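The Room at Terkel

Aslak Hellström got off the bus at Terkel a little after four in the afternoon, with one suitcase and his father's accordion. It was November and already getting dark. The driver put the suitcase down on the gravel and asked if someone was meeting him.

"No," Aslak said. "I know the way."

He had known it when he was nineteen. The shop was gone now and there was a house where the boatyard had been, but the road still went down past the chapel and came out by the water, and the guest house stood at the end of it with its lights on.

Ebbe Sjöberg was behind the desk. He had gone bald and wore his glasses on a cord. He looked at the suitcase first and then at the accordion.

"Is that the Fistivano?"

"Yes."

"I thought he'd sold it."

"So did I. It was under the stairs."

Ebbe came round and touched the case with two fingers. Then he went back behind the desk and wrote something in the book. He said there was fish at seven and that the room was up the stairs on the left. He did not ask how the funeral had been. He had sent a card, with 2 lines written in it, and Aslak had kept it in his coat.

Upstairs he put the accordion on the floor and his wallet beside the lamp. He sat on the bed without taking off his shoes. It was a better room than he had paid for, he thought, and he wondered whether Ebbe had done that on purpose. They had not spoken properly for a long time. There had been a loan, and a boat called the Ilel, and then a winter in which each of them had waited for the other to telephone. 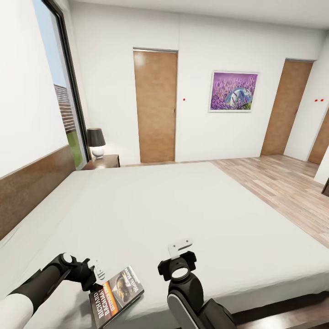 The boat had cost them more than either could afford. His father had put in the last of it, 623 crowns in an envelope, and had never mentioned it again, not even after she went down at her mooring in a northerly. Aslak had blamed Ebbe for the ropes. Ebbe had blamed Aslak for going to the dance at Fraser's that night when it was his turn to check them. Both things were true.

He washed his face and went down at seven.

There were 4 other people in the dining room, a family with wet hair who talked quietly about a ferry. Ebbe brought the fish himself. When the family had gone up he came back with two glasses and sat down across from Aslak.

"He came here, you know," Ebbe said. "Your father. Every spring."

"He told me he went to my aunt's."

"He went there as well. He stopped here on the way."

Aslak turned his glass round on the cloth. "What did he want?"

"Nothing. He had his supper. He'd play a bit, if it was only me." Ebbe took off his glasses and let them hang. "The last time, he couldn't manage the left hand. He was over 80 by then. He did the tunes with just the right."

"Did he talk about the boat?"

"Once. He said she was a bad boat and he'd known it when he saw her."

"He never said that to me."

"Well, you were so pleased with her."

The wind had got up and something was knocking outside, a gate or a shutter. Ebbe listened to it for a moment but stayed where he was. Aslak went upstairs and came down again with the case. The catches were stiff and he had to use a knife on one of them. Inside, the bellows had gone soft at the corners and there was a smell of camphor and old cloth.

"I can't play," he said. "You know that."

"I know."

"I thought you might want it."

Ebbe put his glasses on again. He lifted the thing out and got the straps over his shoulders, first the wrong way and then the right way. The first note was flat and the second did not sound at all. He tried lower down and found a few that worked.

"It'll need seeing to," he said.

"Is there anyone?"

"There's a man across the sound. I could take you over tomorrow, if it drops."

"In what?"

"I've got a boat," said Ebbe. "A small one."

Aslak filled both glasses. The gate went on knocking, and after a while he got up and went out in his shirt to see to it.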